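The Robot That Makes the Bed (Sort Of)

So my sister-in-law works two streets over from the Hellovby building, and every May they open the doors on a Monday evening and let regular people wander around. I have been meaning to go for years. I always forget, or it rains, or somebody needs a ride somewhere. But this year I put it on the fridge in red marker and I went!

First thing, parking. Do not believe the map on their website. It sends you to a loading gate with a chain across it, and there were four other cars sitting there looking as confused as I was. You want the lot behind the tile store. Then you walk around the side, past the bike racks, and a very nice woman named Nazma Munasinghe checks your name on a tablet and gives you a sticker. Mine said visitor number 2379, which made me feel like I was in line at the DMV, but okay.

They split us into small groups and mine went to the household room first, which was lucky, because that was the one I came for. It's set up with a bed and everything, and the robot working in there is one they call Bindach. Virgil Nistor ran the session. He had the slightly worn-out cheerfulness of a man who had already given the same talk several times that day, and he was good at it. He said they started out with towels, like everybody does, and then moved up to sheets, and that sheets made the whole team miserable for months. A towel is small and thick and mostly stays where you put it. A sheet is huge and floppy and hides half of itself from you. I was nodding so hard at this point. I have lost entire arguments with a fitted sheet.

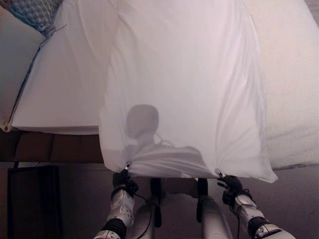

The part I keep telling people about is the corners. Virgil said the hardest thing for a robot to do with bedding is to find an edge and know that it's an edge, because a fold in the middle of the cloth can look exactly the same. He asked how we do it ourselves, and a man in our group said "I just feel around until I hit the hem," and Virgil pointed at him like he'd won something. That's pretty much the problem in one sentence, he said. We do it with our fingertips and hardly use our eyes at all.

I asked if it ever rips anything. (I always ask the rude question. Somebody has to.) He laughed and said they go through a lot of sheets, and that they buy the cheap thin ones on purpose, so if you've been wondering who's buying those, now you know. I asked how long until one of these comes to my house and he got very careful all of a sudden and started talking about research. Fair enough!

A few things I scribbled down on the back of my parking receipt:

The team has practiced 1280 separate tries at just the bedding jobs since they got the new arms. Virgil knew the number off the top of his head, which tells you something about his year.

There's a person standing by with a stop button the whole time. Kamrul Haque had that job while we were there, and he let a little girl hold the spare button, which wasn't plugged into anything. She took it extremely seriously.

They don't let you stand behind the tape line, even if you have a really good reason, such as wanting to see better. Ask me how I know.

It is slower than you think it's going to be. If you've only seen robots in movies, or in those sped-up clips that go around, you should prepare yourself. I didn't mind. After a few minutes I got into the rhythm of it, kind of like watching somebody ice a cake.

Then came the talk about hands, which I expected to be the boring part and which turned out to be my favorite. Tania Kumarasinghe works on the fingers, and only the fingers, and I could have listened to her all night. She said people always want to know how strong a robot hand is, and that strong is the easy part. What she worries about is how gently it can close, and what the tips are covered with, and how fast they wear out. She told us the thumb takes more of her time than all the other fingers put together. Try picking up a pillowcase with no thumb, she said, so of course seven grown adults stood there and tried it on our own shirt sleeves. It's awful. You end up doing this sad little crab pinch between two fingers.

She also talked about cables for quite a while, and I followed maybe a third of it. There was something about where you run them so they don't snag when the wrist turns. My husband would have loved this part, and he was home watching baseball, so that's on him.

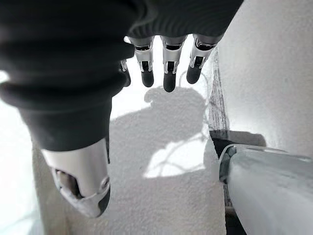

Snacks, Shop and Getting Home

The snack table was run by Tóth, the bakery from across the road, and they had those twisted cheese things that leave crumbs all down your front. Get there before eight if you want the poppy seed ones. I did not, and I got a plain one, and I'm still a bit sore about it.

There's a little shop by the exit with mugs and T-shirts. I bought 2 mugs because I can't be trusted, and I also picked up a flyer for Trurnar, the Saturday club they run for middle schoolers. Mercy Massawe was at that table and she said they'd love more kids who have never built anything before, so if yours has been taking apart your remote controls, there you go. It's free, you just have to email ahead, and she said to put the kid's age in the subject line.

I got home a little after nine, and there was a load of sheets sitting in the dryer where I'd left it that morning. I folded the flat ones and rolled the fitted one into a ball, same as always. Next year I'm bringing my sister-in-law, and we're parking behind the tile store.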